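Buy the Second Robot Last

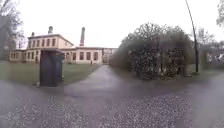
How much of an equipment budget should go to the robot itself?

Half, at the most. The rest belongs to the ground it travels on, the doors it has to get through, the spare parts and the hours of the people who will look after it.

I have been making that argument at Skarville for a good while now, and I make it cheerfully, because I love these machines. We run small outdoor carriers between buildings on a site that was laid out long before anybody thought of such a thing. There is gravel, there is lawn, there are paths that narrow and bend. A carrier that can bring a crate of parts from one end to the other while the rest of us get on with the day is a wonderful thing to have, and I want more of them. I just want us to buy them in the right order.

Our first budget was a shopping list. It had the carrier at the top, a charger under it, and a line at the bottom called "site" with $2,000 in it. I remember that line well because I wrote it. The money was gone before January was out, and all of it went into one stretch of ground where loose stone meets pavement. Small wheels hate that edge! A person crosses it without noticing. A loaded carrier slows down, digs in, thinks it over and calls for help, and then somebody puts on a coat and walks out there.

What I would do today is walk the route first with a notebook and a cart. A plain hand cart, loaded to the weight you plan to carry, pushed by whoever signs the purchase order. You learn more in one trip than from a stack of spec sheets (and I read spec sheets for fun). Every place where you have to lean on the handle is a line in the budget. Every door you have to prop with your foot is another. Do it again in bad weather. Then ask for quotes.

The quotes themselves deserve more patience than they usually get. We had two last time, one for the Eso and one for the Gashaw. The Eso was cheaper to buy, and on the single page that went upstairs that was all anyone saw. But it wanted a smoother surface than we had, and its battery came as part of a sealed base that had to be shipped back for service. The Gashaw cost more, took a swappable battery, and had wheels big enough that our gravel was a nuisance and no longer a wall. Once I added the paving that the Eso would have needed, the two prices had changed places. I would still buy an Eso for an indoor job tomorrow. It is a lovely, quiet little thing, and its software is the better of the two.

Then there is labor, the line people are shyest about. We wrote down 6 hours a week for looking after the carrier: cleaning sensors, checking tires, reading the log, moving whatever had been left on the path. A colleague in purchasing wanted it taken out on the grounds that the machine was supposed to save hours. It does save hours, plenty of them, but they are saved in one department and spent in another, and if the second department has no line for them the carrier ends up parked in a corner with a low battery. I have seen that happen at two other sites. Both had bought good equipment.

I would also put 20 percent aside and refuse to say what it is for. Finance people dislike this, and I understand why. Still, the first season with any outdoor machine is when you find out about the slope you never felt on foot, or the spot where the signal drops, or the hedge that has to be trimmed twice as often so the sensors can see around the corner. If the money is left over, fine, put it toward the next unit.

And there will be a next unit, which brings me to my title. The second robot is the one everybody wants to buy right away. The first has been working for a month, people have given it a nickname, and the vendor is offering a nice price on a pair. Wait! Run the first through a full year. Bitimwood, who did our path work, told us the same thing about paving: do one stretch, see how it takes the winter, then order the rest. We listened to them about the paths and I think we should listen about the carriers too.

Our request for next year has a second Gashaw in it, on the last page, after the drainage, the spare wheels and a wider door for the receiving room. I can hardly wait for it to arrive. I would be very happy to see the door go in first.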